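**Project report: tooth wear in a small hand-cranked grain mill**
Group 6: Costel Vukadinović, Spyros Kadrić, Krešimir Mujić
2024-04-17

## 1. Purpose

The Dandwood mill drives its grinding plates through a single pair of spur gears. Owners report that the smaller gear wears out first. We set out to measure how fast the teeth thin under a steady load, and whether the grease supplied with the mill slows the wear.

## 2. Background

Two meshing spur gears touch along a line. At the pitch point the teeth roll on each other; above and below it they also slide. Sliding removes material, so wear is greatest near the tip and the root. The smaller gear has fewer teeth, and each one comes into contact more often per turn of the crank.

## 3. Method

The gear pair was run on the Mamum bench for 76 hours at constant torque. Tooth thickness was measured at the pitch circle every 8 hours with a gear tooth calliper. One run was dry and one was greased. The bench was stopped for each reading and the teeth wiped clean.

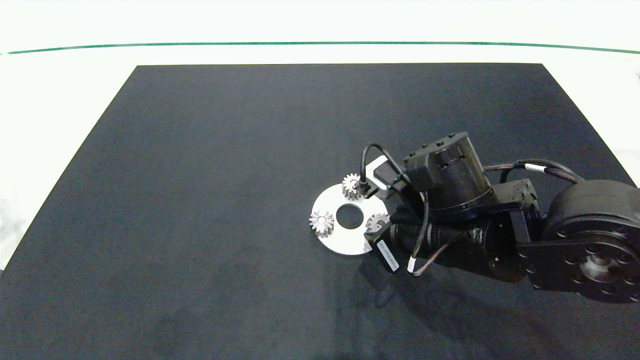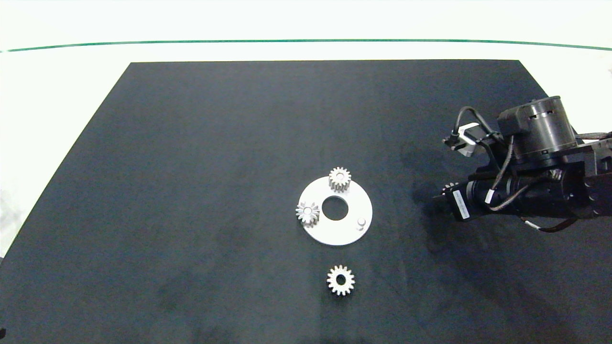 Small spur gears on a flat round plate with a central hole.

Hrvoje Tomić asked at the interim review whether wiping the teeth at every stop had removed the wear debris that would normally stay in the mesh, and so made the dry run look better than it should. We accept the point. Loose particles act as an abrasive, and our dry figures are probably low.

## 4. Results

The dry run lost thickness quickly at first, then settled to a steady rate. The greased run showed no clear early phase. Reading 6 of the dry run was discarded — the calliper had not been zeroed.

## 5. Further work

Repeat the dry run without wiping, and weigh the gears before and after.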